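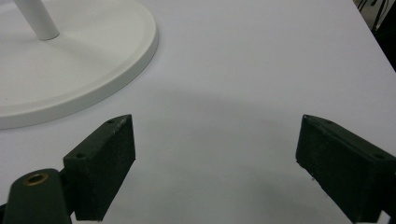
What Is a Software Company?

A bakery sells bread. A shoe store sells shoes. A software company sells something you can't hold in your hand.

Software is the set of instructions that tells a computer what to do. When you draw a picture on the screen, play a game, or type a story for school, you are using software. The parts of the computer you can touch, like the keyboard and the screen, are called hardware. Hardware can't do very much until it gets instructions.

A set of instructions that does one job is called a program. Somebody has to write every program, and that is the work of a software company.

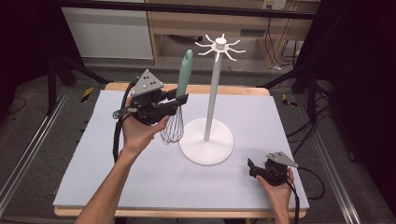 Marian Tillotson
Staff Writer, Dudberg Young Reader
Sunday, April 26, 2009

How does a company start?

Many software companies start very small. Haltura began in a spare bedroom in the town of Loneck, with two friends and one computer. They wanted to make a program that would help small stores keep track of what they had on their shelves. In those days most store owners in Loneck wrote everything in a notebook.

The two friends wrote the program at night and on weekends. It took them 14 months. The first store to buy it was a hardware store (the kind with hammers and nails) on the same street. The owner used it for a while and then gave them a list of things she did not like. They fixed those things and sold the program to another store.

Today Haltura has 28 workers and an office over the post office.

Who works there?

The people who write programs are called programmers. They type instructions in a special language that can be turned into something the computer can follow. There are many of these languages. They use some English words, such as "if" and "print," but they have strict rules. If you leave out one comma in the wrong place, the program may stop working.

Other people at the company are testers. A tester uses the program over and over and tries to make it go wrong. A tester might type a name where a number should go, or press the same key again and again. A mistake in a program is called a bug. When a tester finds a bug, he or she writes it down, and a programmer tries to fix it.

Haltura's newest program is called Carrasco. Before it went on sale last August, the testers found 428 bugs in it. Most were small, like a misspelled word. One made the whole program shut down if a store sold nothing all day.

There are also artists who draw the buttons and little pictures on the screen, people who answer the phone when customers need help, and people who sell the program and pay the bills.

How does the company make money?

Writing a program for the first time costs a lot. The workers have to be paid for months, even though there is nothing to sell yet. Making a second copy costs very little. The company just copies the program onto a disc and puts it in a box, or lets people get it over the Internet.

If only a few people buy the program, the company loses money. If thousands of people buy it, the company can do very well – and some software companies have become very large this way.

When you buy a program, you are really buying permission to use it. This is called a license. The license may say that you can put the program on one computer only. Making copies for all your friends is usually against the rules. Some programs are free, and the people who wrote them let anyone use them and even change them.

Why are there new versions?

Programs often have a number after the name. Each time the company makes big changes, the number goes up. Haltura's first program is now on version 11. New versions fix old bugs and add things that customers asked for. They can also have new bugs, so the testers start over.

Words to know

Bug: a mistake in a program
Hardware: the parts of a computer you can touch
License: permission to use a program
Software: instructions that tell a computer what to do

This site uses cookies to remember your settings. By continuing to use this site you agree to our use of cookies. OK Learn more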